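ok so I finally sorted out Grandma's recipe cards and I have thoughts. a thread, because I can't talk to my husband about this anymore, he has left the room

there were 126 of them in a shoebox. all in pencil, half in Hungarian, a lot with no title. one is signed Irén Bakos, who was her neighbor back in Renham, and it's the only one with an oven temperature on it. bless you Irén

my first plan was by course: soups, mains, sweets. lasted 4 cards. where do you put noodles with poppy seeds and sugar?? she served that as dinner! we ate it as dinner!

then I tried by season and wow, so much better. August alone is a fat little stack, all plums and peppers. I'd forgotten she did the plum dumplings with cinnamon in the crumbs (my aunt says no cinnamon. my aunt is wrong) 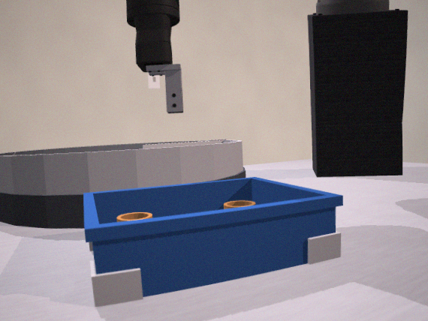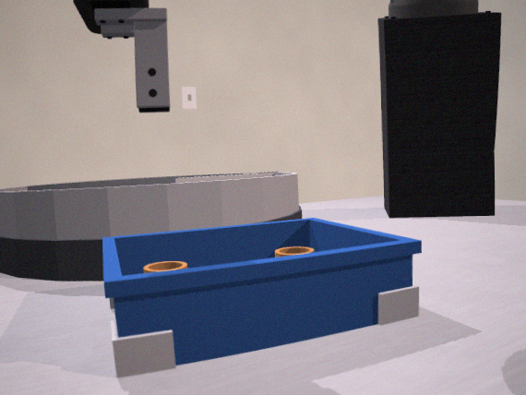

anyway the cards I can't read are the real problem. six of them. the pencil has rubbed down to a gray smear and one has what I'm pretty sure is lard on it

my cousin said hold them up to a window at a slant, in the early morning, and I got a whole line out of one! it says "as much flour as it takes." thanks Grandma

I'm typing them up exactly the way she wrote them, misspellings and all, and putting my guesses in brackets. if it says "bake until nice" then you bake until nice

if anybody's family made a walnut roll with apricot jam AND sour cream in the dough, please send me your amounts. her card just lists the ingredients and then says "you know the rest"

I do not know the rest. I've made it twice and the second one split all the way down the side. we ate it anyway, trying again tonight with less filling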